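Call for Participants: Beginner Bookbinding Workshop Series
Julby Craft Center, Spring Session

The Julby Craft Center invites applications from adults who wish to take part in a new series of introductory bookbinding workshops. The series is designed for people who have never folded a signature or threaded a binding needle. Places are limited to 20 participants, and applications are reviewed in the order in which they are received.

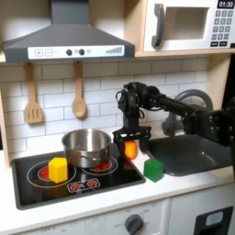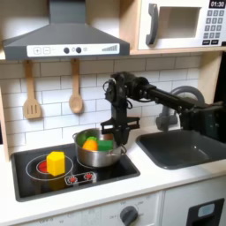
About the Series

The series consists of 3 workshops, each lasting 2 hours. Participants are expected to attend all of them, as each session continues work begun in the one before. The lead instructor is Kerubo Rashidi, who has taught paper arts and hand binding at the Center for several years. She is assisted by Victor Were, who oversees the paper studio and its equipment.

In the first workshop, participants will learn to identify paper grain, fold and press signatures, and sew a single-section pamphlet. The second introduces Coptic stitch, an exposed binding that allows a book to lie flat when open. The final workshop covers the case-bound journal, including measuring boards, cutting book cloth, turning corners and attaching endpapers. Each participant will keep the books made during the series.

Who May Apply

Applicants must be 18 years of age or older at the time of the first workshop. No previous experience is required. Persons who have completed the Center's intermediate binding course are asked not to apply, as this series will repeat material they have already covered.

The work involves the use of craft knives, awls and needles, and participants will be seated for most of each session. Applicants who need a raised table, additional lighting or other accommodation should state this on the application form so that arrangements can be made before the series begins.

Materials and Fees

There is no tuition fee. A materials deposit is collected on acceptance and returned in full to participants who attend every workshop. The deposit cannot be returned for missed sessions, except in case of illness or family emergency.

Each participant will receive a kit containing a bone folder, awl, binding needles, waxed linen thread, text paper and cover boards. Book cloth will be available in a choice of colors - participants may also bring their own, provided it is paper-backed. Metal rulers and cutting mats are supplied for use in the studio and must remain there.

What We Ask of Participants

Participants will complete a short written questionnaire after each workshop. Responses will be used to revise the printed handbook that accompanies the course. Names will not be attached to any comments that appear in the Center's reports. Participants may also be invited to lend a finished book to the members' display in the Itora Room. Lending is voluntary and has no bearing on the return of the deposit.

How to Apply

Application forms are available at the front desk and may be returned in person or by mail to Julby Craft Center, 683 Suwannarat Road, marked for the attention of Bence Csizmadia, Program Coordinator. Forms must be received by the end of February. Incomplete forms will be sent back to the applicant and will lose their place in the order of review.

All applicants will be notified in writing - those not offered a place may ask to be added to the waiting list for the next series. Questions about accessibility should be directed to Bakari Ndung'u, Visitor Services.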